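The Rewards Points Are Coming From Inside the Wallet

Tue 21 December

Last week I found out that I own 3,362 points at a store I don't remember joining. The email was very excited for me. It used the word "congratulations" twice and told me my balance would expire at the end of the month, so I did what any sensible person does and lost an evening to it.

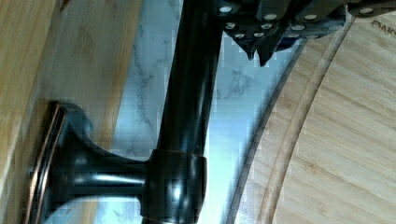 The store is Dudero, which sells towels, lamps and those little dishes you put other little dishes in. I must have signed up at the register back in May, when I would have agreed to anything to get out of a line that long. My 3,362 points come to a little over three dollars. They can be used on any purchase of $40 or more, except for sale items, clearance items, furniture, and anything from the Mittal collection. The Mittal collection is the only part of the store I like.

So I sat down and went through the rest of them. Grocery store, gas station, pharmacy, two shoe places, a sandwich chain that closed its last branch near me before the pandemic. My Proto card wants 212 more points before it will give me a free car wash. At the rate I buy gas, I'll get there about when the car gives out.

A few things I learned, for what they're worth:

Points are at their most valuable when you were going to buy the thing anyway. I needed bath towels. I did not need the candle that got me over the minimum, and the candle cost more than the reward. It smells like a dentist's idea of a forest.

Look up the expiration date before you look up the balance. Some programs wipe you out after a year of no activity, and a pack of gum counts as activity. I am told this is how certain people end up with a lot of gum.

Turn off the emails. Sendetum, where I buy vitamins and now and then a birthday card, sent me 80 of them this year. I went back and checked – I placed two orders. That is a lot of conversation for one bottle of vitamin D.

And if a program lets you swap points for plain money off the bill, take it. Every time. The catalog of blenders and luggage is there to make your points go away faster, and you already have a blender.

I've closed five accounts so far. The sandwich chain won't let me go until I visit a participating location. Next month: the warehouse club membership, and whether two people can get through that much mustard.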